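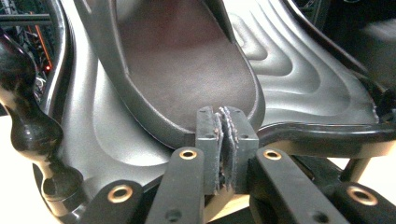
Putting the black seat back together

February 2019

The seat shell had been sitting in the garage since November, and this week I finally cleared enough of the bench to work on it. It's a big molded piece, all curves, with a smooth slope down one side and a panel of wavy ridges on the other that looks like a contour map. The padded insert is dark brown and has a bit of a suede look. I bought the whole thing used for $40 from a seller in Drirnard, and it came with no instructions.

I started with the cleaning. The smooth parts took five minutes with a damp cloth. The ridges took most of an evening. Dust packs into the low spots and a cloth just slides over the top of it, so I went along each line with an old toothbrush and a little dish soap in warm water. Then a second pass with plain water, then a dry towel. I tried a trim cleaner from Fledska on a small patch first, but it left that patch shinier than the rest and I had to wash it off again.

The insert I did dry. Soft brush, one direction, then the vacuum with the small nozzle held just above the fabric. There was one mark near the front that didn't move. I left it alone.

The part I had been putting off was the front lip, where the inner frame meets the outer shell. It's a thick rounded rim and it has to sit evenly all the way along. If you push on one end, the other end wants to lift. What worked for me was starting in the middle of the front edge and going outward a couple of inches at a time, switching sides as I went — slow, but it stayed down.

I ordered 8 spare clips from Boersma in case any broke. None did, so they're in the drawer with the other things I ordered in case.

Next weekend I want to look at the base. The bolts are a little rusty and one of them has a rounded head, so I'll soak that one the night before.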